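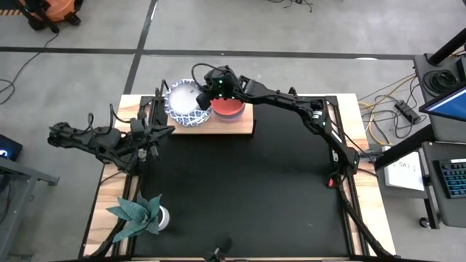
Most dish cabinets go wrong at the bowls. Plates lie flat and take care of themselves, but bowls come in odd depths and people stack them in whatever order they come out of the dishwasher. The first thing to settle is which pieces get stacked and which get a spot of their own. On a small raised shelf, a good split is plates on one side and a single stack of bowls on the other, the way the blue-and-white plate and the coral red bowl with the others under it share the little wooden platform. You can reach either one without moving the other. If you have to lift something to get at something else every day, the shelf is laid out wrong.

Sort before you stack

Take everything out and put it on the biggest clear surface you have. Set it down one layer deep if there is room. Sort by shape first and color second. Two bowls of the same color can have different slopes, and the steeper one will wedge inside the other and stick. Bowls with straight, steep sides want to be with their own kind. Wide flared bowls can go almost anywhere but take up more shelf.

While it is all out, run a finger around each rim. Chips are easier to feel than see, especially on a patterned edge. A chipped bowl can hold keys or clothespins. It should not go back in with the food dishes.

Wipe the shelf at this stage too, with warm water and a drop of dish soap, and let it dry before anything goes back. On bare wood use a damp cloth and no more than that.

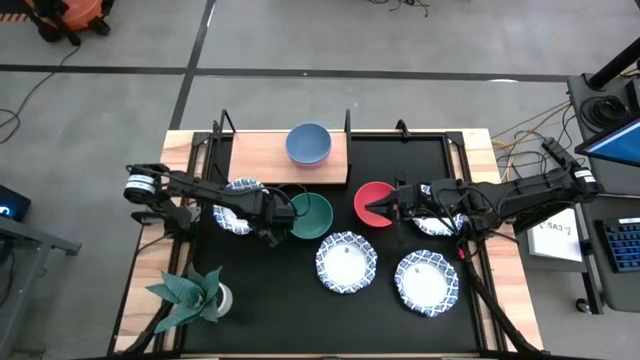 Green and red bowls down on the black surface, blue one up on the shelf.

How high to go

We keep stacks to what one hand can lift safely. For everyday stoneware that is four bowls in our kitchen, fewer if the shelf is above shoulder height. The old advice of going by the height of the cabinet gives you stacks that lean and scrape.

Put the widest bowl at the bottom and work up. When the bowls are all the same size, turn each one a little as you set it down. If it rocks, take it off and try it in a different position in the stack. Handmade and thrift store bowls are rarely true, and one that rocks in the middle may sit fine on top.

A riser is worth the space it takes. Ours is a plain one from Olletti, 12 inches long, and it holds the small bowls with the salad plates pushed underneath. Measure the inside of the cabinet with the door closed before you buy one. The hinge eats more room than you expect, and we took the first riser back for that reason.

Patterned dishes

Painted rims wear where they rub. If the pattern is under the glaze it will hold up well, but you can't always tell by looking. To be on the safe side, put a liner between patterned pieces. Paper towels work. So do coffee filters, and they are already the right shape. Felt rounds last longer — the Manalo ones come 2 to a pack, so count your bowls first. 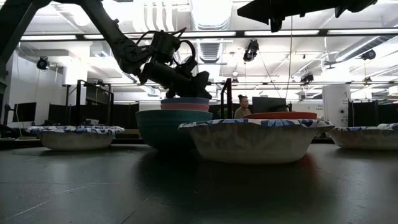

Photo: Pukimmont Home Pages

Patterned bowls with a wide rim are better left on their own if you have the shelf for it. Give the solid colors the stack. Plain glazed bowls can be nested without much worry, and a mixed stack with a dark bowl at the bottom and lighter ones above is easy to pull from when the kids want a certain color.

Leave a finger's width between neighbors. Rims that touch will click every time the door shuts, and that is where the chips come from.

Getting a stuck bowl loose

Don't twist hard or tap it on the counter. Stand the bottom bowl in warm water and put cold water in the top one, then wait a few minutes. Keep both mild. Very hot and very cold together can crack the glaze. If that does nothing, a few drops of cooking oil worked in around the gap and left overnight will usually do it.

Putting bowls away for the season

We box up the extra set in September and get it out again for the holidays. A Flistgate dish box with the card dividers is fine, and so is any sturdy carton with a folded towel in the bottom. Wrap each bowl separately and stand it on its side — bowls packed flat carry the weight of everything on top of them. Fill the gaps with crumpled paper until nothing shifts when you move the box. Write what is inside on two sides and keep it off the floor if the basement gets damp.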